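3.2 Materials and Procedure

The intervention used two tablet applications for early spelling, Drilter and Mockus. Drilter presents a spoken word and a row of letter tiles, and the child drags tiles into place until the word is complete. Mockus asks the child to type the word on an on-screen keyboard with no tiles shown. Both programs were set to the same word list, which had been drawn up for an earlier study of second-grade spelling (Jankauskaitė and Rebane) and was adapted here with minor changes to the order of items.

The list contained 300 words sorted by spelling pattern. Words with a silent letter were held back until the second half of the program, since the pilot showed that children who met them early began to add silent letters to regular words. Homophones were presented only inside a short spoken sentence. Proper nouns and contractions were left out.

A total of 34 children with a prior diagnosis of dyslexia took part. Each child was assigned to one application for the full period and did not switch. Sessions took place in April and May, in a quiet room next to the regular classroom, with one adult present. The adult started the session, adjusted the headphones if asked, and gave no help with spelling. Sessions lasted 16 minutes, after which the application closed by itself and saved a log file.

For the illustrated items, both applications drew on a shared set of photographs of common household objects. A photograph was shown for two seconds before the spoken word and was then removed. Figure 2 gives the item for "towel," a word placed in the vowel-team group together with "crown" and "flower."
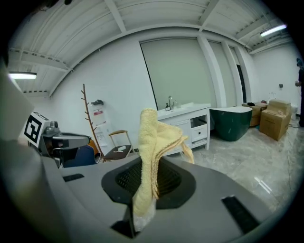 Page 7 of 19

Figure 2. Photograph for the target word "towel."

Responses were scored in two ways. The first score was strict: a word was either fully correct or wrong. The second was a letter-sequence score, in which each correct pair of neighboring letters earned one point, with the start and end of the word treated as letters. The second score is more sensitive to partial knowledge. A child who writes "towle" earns some credit for the opening of the word, while the strict score records a plain error. Both are reported in Section 4.

Log files from Drilter required one further step. The program records every tile movement, including tiles picked up and returned to the same position. These null movements were removed before analysis. Mockus records keystrokes and deletions, and no filtering was needed. In total, 852 session logs were kept. Logs were dropped when the session ended early or when the headphones were disconnected for more than one item.

3.3 Reliability

Handwritten posttests were scored by Lapiņa and Van der Linden, working separately and without knowledge of group assignment. Disagreements mostly concerned letter formation – in particular, "a" against "o" and "n" against "h" – and were settled by a third scorer, Priedītis, whose reading was final. Reversed letters were scored as correct if the intended letter was clear. Capital letters inside a word were ignored.

The posttest was given on paper because gains made on a tablet do not always carry over to handwriting. Tile-based practice is a special concern in this respect, as the tiles limit the set of letters from which the child can choose. A child may complete a word by elimination and still be unable to produce it on a blank line. The posttest therefore included both practiced words and unpracticed words with the same spelling patterns, presented in mixed order and dictated at a fixed pace.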